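Progress report to the Ovumov Fund
Equipment planning grant, Zodcombe household handling project
2021-10-21

Hello again, and thanks for your patience with this one. I promised you a proper update once the quotes were in, and three of the four have now arrived, so I'll get on with it and send a short note when the last one turns up.

When I wrote in April we had one pair of hand-held grippers and a long wish list. Since then we've been going into ordinary bedrooms and kitchens and doing ordinary jobs with them, which has been the quickest way of finding out what we should be spending your money on! Clothes on beds have taken up far more of our time than I budgeted for. Dark fabric in particular is a pain to plan around: you lose the hem against the rest of the cloth, and then you're guessing where to pinch.
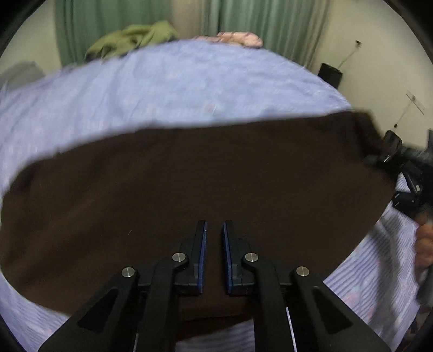

Dark brown cloth on the bed, with both grippers at work.

So, the shopping. The biggest line is still more grippers. I'd asked for 4 extra pairs and I'd like to stick with that, though the price has crept up. Laaksonen quoted £156 per pair for the finger linkages alone, without pads or cameras, and they want half up front. Stevo came in a bit higher but will keep spares on the shelf for us, and after the summer we had (two weeks waiting on a bag of pivot pins, grr) I'm leaning towards paying the extra. I haven't signed anything. If you have a strong view, please shout before the end of the month.

The third quote is for carrying cases. I've put it to one side for now – the padded boxes we already own are ugly but they do the job, and I would much prefer to move that money into pads. 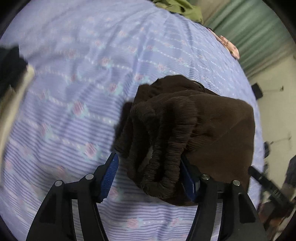

Pads are the line I got wrong in the first budget, and I want to own up to that. I had them down as a one-off purchase when they're really something we'll be buying again and again, so I've moved them under consumables and asked for a price on 50. I'm also pricing a second type alongside the blue ones with the little raised bumps, just a small batch, so we can compare them on the same garments. Thick gathered stuff is what I'd test first, like that brown ribbed bundle between the fingers, where there's a lot of fabric to squeeze at once and then a much flatter panel right beside it. Sheets and thin shirts can follow. I've left 30 pads' worth of slack in the line in case we end up preferring the new ones.

Storage has come out cheaper than planned, mostly because we can share a server with the Zodcombe office. The saving covers the extra cost of Stevo's linkages, with a little left for batteries and chargers. We are forever short of chargers.

What I need from you is fairly simple: a yes or no on moving the carrying case money into consumables, and a yes or no on going with the dearer supplier. The overall total doesn't change either way. I've put the revised sheet in the shared folder next to the old one, with the lines that moved marked in yellow.

Next on my list is chasing the fourth quote, for mounts and cables, and then booking more homes for the winter.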